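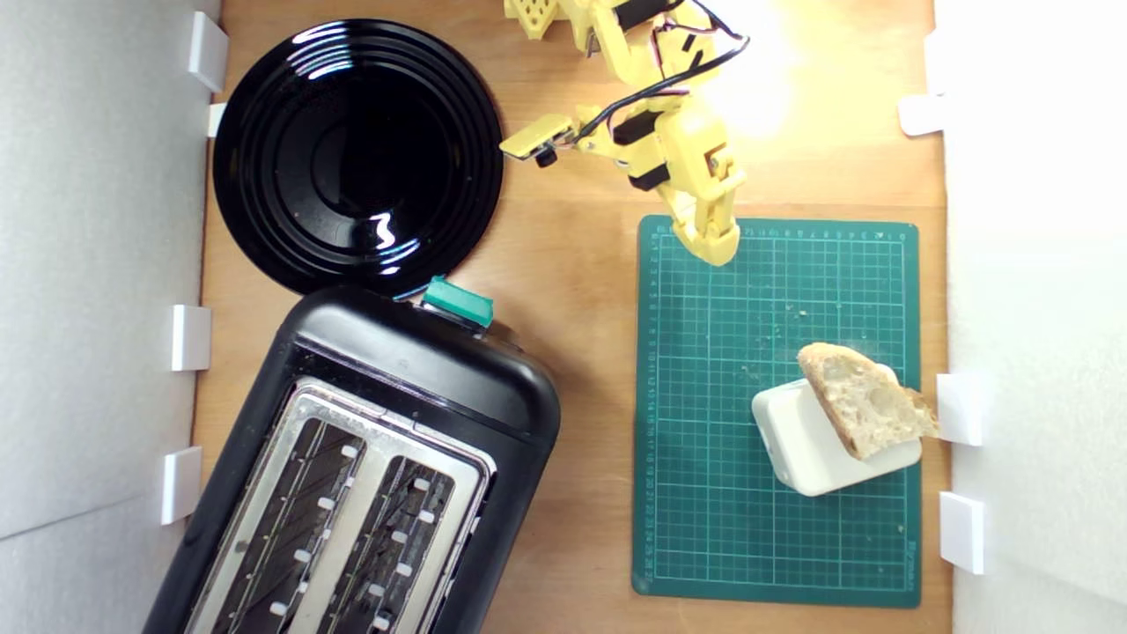 Figure 4.1 A toaster and a black plate on a wooden tabletop.

Chapter 4
Heat in the Home

Every house moves energy from one place to another all day long. A furnace warms the air, a kettle warms water, and the walls lose heat to the yard. In this chapter you will learn the three ways heat travels – conduction, convection and radiation – and how to work out the cost of each.

We begin with units. A watt is one joule per second, so a 64-watt bulb uses 64 joules every second it is on. Section 4.2 covers insulation, and Section 4.3 uses meter readings from the town of Iseck, where Zoi Kouris recorded a household's use through July. Keep your notes from Chapter 3 handy.

© Plenilport Press. All rights reserved. Back to top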